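4. Preparar a visita de uma delegação estrangeira

Esta secção aplica-se às empresas anfitriãs inscritas no programa Mirnthorpe de intercâmbio industrial. Parte do princípio de que já concluiu o registo (secção 2) e de que recebeu a confirmação de acolhimento. Se só recebeu um telefonema entusiasmado, ainda não tem uma visita. Volte à secção 3.

Convém baixar as expectativas antes de começar. Uma delegação de passagem raramente assina seja o que for, e os comunicados que falam em "pontes" e "laços reforçados" costumam ser escritos antes de o autocarro chegar. O que se consegue, com algum trabalho, é uma lista curta de contactos que respondem ao correio eletrónico.

4.1 Antes da chegada

1. Abra o processo da visita no portal Dira e escolha "Acolhimento de delegação". Não escolha "Evento", que gera convites automáticos para toda a lista de parceiros e não tem botão para anular.

2. Peça a lista nominal dos visitantes, com cargo e empresa. A primeira versão virá incompleta. Insista até saber quem decide compras e quem vem apenas representar uma câmara de comércio.

3. Limite cada grupo a 11 pessoas por guia. O formulário aceita números maiores, mas quem fica na última fila de um grupo grande não ouve nada e acaba a ver o telemóvel.

4. Confirme a língua de trabalho. "Todos falam inglês" é uma frase que aparece em quase todos os processos e que deve ser lida com reserva. Se houver dúvidas, reserve intérprete pelo Dira com sete dias de antecedência.

5. Preencha o campo "Objetivo comercial" com uma coisa verificável: um distribuidor, um ensaio conjunto, um pedido de cotação. "Explorar sinergias" é aceite pelo sistema, infelizmente.

Nota: o apoio às despesas de acolhimento tem um teto de 2000 euros por visita e é pago contra fatura. Almoços sem lista de presenças são recusados.

4.2 Percurso e demonstrações

6. Desenhe um percurso com duas paragens. O gabinete de Mansilla sugere mais no modelo que distribui, mas esse modelo foi pensado para feiras, e numa fábrica em laboração cada paragem adicional rouba tempo às perguntas.

7. Em cada paragem, ponha a falar quem trabalha no posto. O diretor comercial pode acompanhar, de preferência calado.

8. Retire dos quadros e ecrãs nomes de clientes, preços e planos de produção. Um acordo de confidencialidade assinado à entrada não apaga o que uma pessoa já leu na parede.

Atenção: o seguro do programa cobre os visitantes apenas nas zonas indicadas na planta que carregou no Dira. Se alterar o percurso na própria manhã, carregue a planta nova antes de abrir a porta.

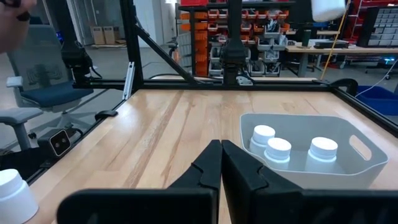

4.3 No dia

9. Receba o grupo à hora marcada e comece, mesmo que faltem pessoas. Os transferes a partir de Pevedstead atrasam-se com frequência e o horário de regresso não é ajustado em conformidade.

10. Mantenha os discursos de boas-vindas abaixo dos sete minutos no total, incluindo o do representante institucional. Combine isto com ele de véspera, por escrito.

11. Reserve a última parte da visita para reuniões individuais. Marque-as com nome e sala no Dira. A indicação "networking livre" significa, na prática, café.

12. Registe as perguntas que ficaram sem resposta e quem as fez. Esta folha vale mais do que o livro de honra.

Cuidado: não prometa prazos, exclusividades ou preços durante a visita. O guia não tem poderes para isso e os visitantes tomam notas.

4.4 Depois da visita

13. Envie as respostas em falta no prazo de dois dias úteis. Se a delegação partir num domingo, conte a partir de segunda-feira.

14. Feche o processo no Dira. No questionário, a pergunta "A visita foi um sucesso?" só admite "Sim" e "Muito". Use o campo de observações para dizer o que aconteceu de facto; é lido em Mansilla, ainda que sem grande pressa.

15. Anexe as faturas num único ficheiro PDF. Ficheiros separados são aceites no envio e devolvidos mais tarde.

16. Volte a contactar as empresas que pediram cotação e anote o resultado no processo. Se nenhuma responder à segunda mensagem, marque o contacto como inativo e não o conte no relatório anual, por muito que lhe peçam números redondos.

Nota: as intenções de cooperação assinadas durante a visita não são contratos e não devem ser lançadas no campo "Negócios concluídos". O portal não impede o erro. Para corrigir um lançamento já validado, consulte a secção 7.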